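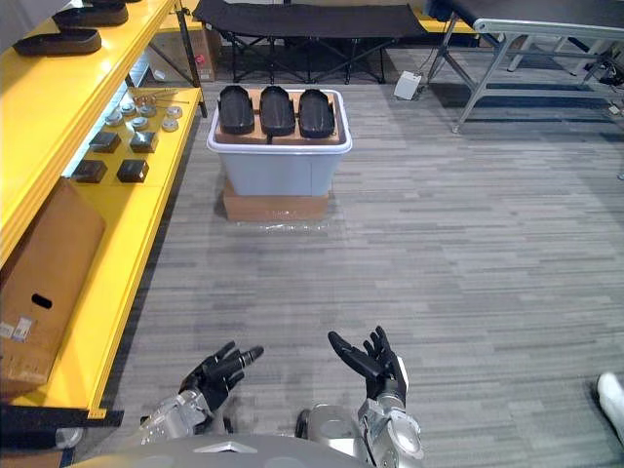 Gadine is a collection of teleoperated demonstrations of bimanual part handling, recorded by Onmont for research on learning from demonstration. It covers the transfer of molded trays between a shelf and a temporary receiving surface, along with the small motions that such work requires: reaching, aligning, nudging, lifting, and letting go. The trays are black and shaped like shoes, and on the receiving side they are laid next to one another on a cardboard board across the top of a storage bin. The board has no slots or guides, so the spacing between trays is left to the operator. All motion was commanded by a person. No part of the collection was produced by a learned policy or a scripted planner.

This document describes Version 2 of the data. It replaces the card distributed with the first version, and users should cite the version number in any report of results.

Contents
Summary
Task definition
Collection procedure
Sensors and fields
Annotation
Quality review
Intended use
Limitations
Privacy
Access and license
Changes from Version 1

Summary
Name: Gadine
Version: 2
Maintainer: Onmont, Manipulation Data Office
Collection site: Kocabaş workshop
Teleoperation software: Dratetti
Robot: two-armed, with a multi-fingered hand on each arm
Task family: tray pick, tray place, row adjustment
Operators: 13
Data types: camera video, joint state, hand state, operator commands, text labels

Task definition
An episode begins with the robot standing in front of a fixture that holds one or more trays. The operator receives a short written instruction naming the source, the destination, and the hand or hands to be used. The episode ends when the operator gives the stop command, whether or not the instruction has been carried out. The outcome is recorded separately and should not be inferred from the length of the episode.

Three instruction types are included. In a pick episode, the operator takes a tray from a row and holds it clear of the surface. In a place episode, the operator sets down a held tray next to those already present. In a row adjustment episode, the operator straightens or respaces trays without lifting them, normally with the fingertips or the side of the thumb.

Row adjustment was a minor category in Version 1 and was enlarged at the request of internal users. Policies trained mainly on picking tended to disturb neighboring trays on approach, and there were too few examples of gentle side contact to correct this in training. 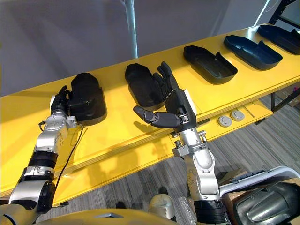
Black molded trays in a row on the yellow shelf, with both robot hands reaching toward them.

Tray shapes are not uniform. Rims, floors, and end profiles differ from one tray to another, and a grasp that suits one shape may not suit the next. The shape code for each tray is given in the episode record under tray_shape. Users who wish to test generalization across shapes should divide the data by this field and not by episode number, as consecutive episodes often share the same set of trays.

Collection procedure
Operators control the arms and fingers through Dratetti, which maps the motion of the operator's own arms and hands onto the robot. Each arm can be engaged or held independently. When an arm is held, it keeps its last commanded pose, and the corresponding command channel is marked inactive. Held periods are common in one-handed instructions and have been kept in the data.

Before contributing, every operator completes a practice block at the Kocabaş workshop. Practice episodes are stored apart from the release and are not distributed. An operator then records in sessions of up to 40 episodes. Continuous operation is limited to 40 minutes, after which a rest is required. The rest limit takes precedence over the episode limit, and a session may be closed early for this reason.

Operators are asked to follow these rules:

Keep both hands within view of the head camera for as long as the task allows.
Approach a tray from its open side unless the instruction states otherwise.
Do not correct a failed grasp more than twice. Issue the stop command and mark the episode as failed.
Do not speak instructions to other persons in the room while recording is active.

Fixtures are reset by hand between episodes. The reset is not recorded. Tray positions are varied by the person performing the reset, who works from a printed layout sheet. The layout is a guide only, and the recorded images should be treated as the authority on where an object was.
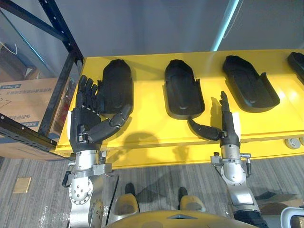

Lighting at the site was not standardized. Shadows cast by the arms and hands fall across the work surface in many episodes and move with the robot. Users applying background subtraction or color thresholds should expect these shadows to be picked up as object boundaries, particularly near the base of the thumb. Several of the trays are both dark and glossy, and a dark hand in front of a dark tray gives weak contrast. Segmentation labels are supplied for a portion of the episodes in order to support work on this problem.

The position of the robot relative to the fixture also varies. The robot was moved between sessions, and within some sessions, without an exact return to its earlier location. No fixed transform from robot base to fixture is provided. Methods that depend on one will need to estimate it for each episode.

Sensors and fields
Video is supplied from a camera at the head and from a camera mounted at the wrist. The head view gives the general arrangement of arms, trays, and fixture. The wrist view is close to the hand and changes quickly with arm motion — it is most useful in the last part of an approach and least useful during transit.

Each time step contains the following:

head_image: color image from the head camera
wrist_image: color image from the wrist camera, where available
arm_joint_position: measured joint positions, left and right
arm_joint_command: commanded joint positions, left and right
hand_joint_position: measured finger positions, left and right
hand_joint_command: commanded finger positions, left and right
arm_active: whether each arm is engaged or held
time: seconds from the start of the episode

Each episode also has a record with the instruction text, instruction type, tray shape codes, operator code, session code, outcome, and reviewer notes. Operator codes are consistent within Version 2 but do not match those used in Version 1.

Commands and measurements are not interchangeable. During contact the fingers may stop against a tray while the command continues to close, and the difference between the two carries information about the grasp. Users training on measured positions alone have reported weak grasps at playback.

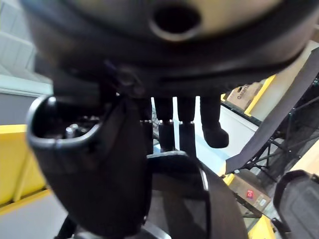

Wrist images contain a good deal of material unrelated to the task. Parts of the hand may occupy a large share of the image, nearby equipment may block the work area altogether, and bright backgrounds can leave foreground objects very dark. These images have not been removed. A field named wrist_view_quality gives a reviewer's rating of each wrist stream as clear, partial, or poor, and it applies to the stream as a whole. An episode rated poor may still contain useful close views at the moment of contact.

Annotation
Phase labels divide an episode into approach, contact, transport, release, and withdraw. Row adjustment episodes have no transport phase. Labels were applied by reviewers from the head video, with joint data used to settle the start of contact when the fingers hid the tray edge. Boundaries between approach and contact are the least reliable of the set, and small shifts should be expected between one reviewer and another.

Outcome is one of success, partial, or failed. A place episode is a success if the tray rests flat on the stated surface and no neighboring tray has been pushed off its place. Partial is used where the tray was set down but overlaps another, or where the operator used a hand other than the one instructed.

Quality review
Every episode was viewed once at full length. Episodes were withheld if a camera stream was missing from the start, if the command log was incomplete, or if a person touched the robot or the trays during recording. Failed episodes were retained on purpose. Failures with one recovery attempt are among the more useful records for training corrective behavior.

Intended use
The data is suitable for imitation learning, grasp timing studies, phase segmentation, and the comparison of operator styles. It may also be used to pretrain visual encoders for close-range hand and object views.

It is not suitable for assessing the safety of robots near people, for measuring the productivity of individual operators, or for setting cycle time targets in a production area. Teleoperated motion is slower and more cautious than the same operator's unaided work, and duration should not be read as a measure of skill.

Limitations
All episodes come from one site. Fixtures, flooring, and stored items recur in the background, and a model may learn to rely on them. Force was not measured directly. Cardboard supports are compliant and may shift under load, which can appear in the data as an unexplained change in tray height.

Privacy
Operators gave written consent to the release of command and motion data. Clothing or footwear of persons in the room may be visible at the margins of the image. Episodes in which a face appeared were withheld.

Access and license
Gadine is available to research groups on written application to Onmont. Redistribution of raw video is not permitted. Derived labels and trained models may be shared with attribution.

Changes from Version 1
Row adjustment episodes expanded.
Hand commands now stored separately from measured hand positions.
wrist_view_quality added.
Tray shape codes revised; a conversion table is supplied with the release.
Time field corrected for sessions recorded in October, in which the first frames of some episodes had carried a repeated value.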